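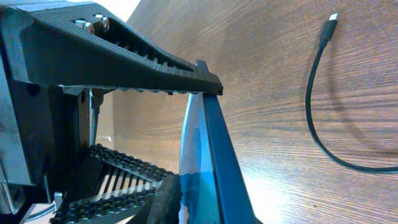

Jayanthi Warrier would like it on record, before anyone reads further, that a desk you can't charge a phone at is a shelf, and that she told us this in the fall when the outlets were still being discussed as a "phase two item." They are now phase one. Her comment came back on the last report in red, underlined, and has since been taped up in the hallway by persons unknown.

Skurkstead study desks: progress report to the Chettiar Fund, March

Prepared by Subbarao Namboodiri

Where we are

The grant covers 20 desks on the second floor at Skurkstead. As of this report 17 are in use. The remaining three are in the north room, where the radiator turned out to be on a different wall from the one on the plan. I have asked for a new plan. I was sent the old one again, with a cover note.

The desks in use are plain brown wood with a tall side panel in the same finish, so a person can spread out papers without getting into the neighbor's. They are deep enough for a laptop and an open binder, or for a laptop and lunch, and lunch has proved the more popular arrangement. We have had two complaints about height, one in each direction, and are treating the matter as closed.

Power

Most of this period went to power. The original scheme called for an outlet built into each desktop, with a small hinged lid. Protard quoted us for these and the quote was beautiful. We are using power strips. A strip sits on the desk where everybody can reach it, it can be replaced by a person with no training, and it costs what a strip costs.

The drawback is that a strip will move. In the first week they ended up on the floor, behind the desks, and in one case in the next room. We tried cable ties and then the adhesive pads from Zoltireck, which hold extremely well to the strip and not at all to wood. Then we gave up and drew up a one-page guide on where things should go, which I attach in its entirety under "House notes" because the Fund asked to see what residents are being told.

House notes, desk power and cables
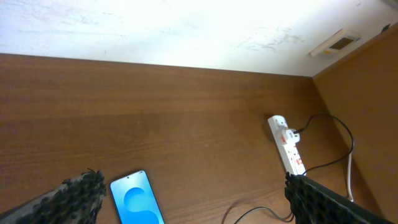 2 min read

The strip lives on the desk, toward the side panel. It has a red switch. If your charger seems dead, look at the switch before you write to Subbarao.

Run cables along the panel side. A cable across the middle of the desk will be pulled off by a sleeve, usually somebody else's.

One strip per desk. Do not plug a strip into a strip. We know who did this.

Kettles, heaters and the waffle iron belong in the kitchen.

If you find adhesive residue on the desk, it is ours. Please don't go at it with a knife. Ask for a plastic scraper at the office.

End of notes.

Compliance is better than I had expected. On my Monday rounds most of the strips are more or less where they should be, which is to say on a desk.

Walls

The walls behind the desks were painted white in the first round of work and have started to show grey scuffs. Bags, mainly, and chair backs where people tip them. I would like to put up a washable panel along the worst stretch. Jayanthi would like people to stop tipping their chairs. Hers is the cheaper proposal and we are trying it first.

Money

We have spent 60 percent of the grant. The desks themselves came in a little under the estimate, and the difference went on delivery, the second delivery, and an electrician's visit to look at the radiator and confirm that it was a radiator. I am asking permission to move $100 from the "signage" line to "cables and sundries." The signage line has so far paid for a single sign, and the sign has a typo in it.

Phones

This was not in the proposal, but it comes up in every conversation with residents, so I am giving it a section. People come to the desks to study and the first thing they put down is a phone and a charging lead. We had pictured a tidy row of laptops. A good share of the use, by my own unscientific walking about, is somebody reading a chapter on paper while the phone lies in the middle of the desk, plugged in and lit up, getting the best seat. Jayanthi suggested a small stand at the back edge. I am in favor if it can be done without a quote from Protard. 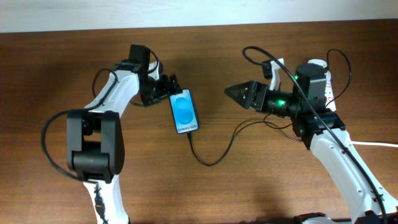 Next period

Finish the north room, with or without a correct plan. The three desks for it are in storage under a sheet and I would like the storage back.

Replace any charging leads that have given up. We bought the short ones to save money and they do not reach from the strip to anywhere a person would want a phone, so the new order is for long ones.

Decide on the washable panel once we know how the chair campaign went.

Correct the sign.

The next report will include the residents' survey, which is written and waiting on Jayanthi's comments. I have set aside some tape.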